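4.2 Working near drawers and doors

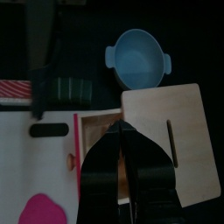

4.2.1 Before you start

1. Read the cell rules on the wall, then check them against the machine. The Skudus rule sheet says a toy kitchen is "low risk." We have yet to see how anyone measured that.

2. Set the speed limit to 58 in the Texier menu. Save, leave the menu, go back in and read the number again.

3. Press the stop button 2 times: once with the arm parked, once during a slow move. A green light on the panel is not a test.

4. Keep hands out of the drawer while the gripper is powered. This includes "just moving the pot."

CAUTION: Soft grip mode limits force at the fingertips only. It does nothing for a thumb between the drawer and the panel.

5. Close the fingers on the drawer edge at low force. If they slip 3 times, stop and reteach the position — do not raise the force.

NOTE: Signing the checklist shows that somebody signed it. Tomomi Hamada or Pirmin Berchtold must watch steps 3 and 5 in person.

Last changed October 28, 2018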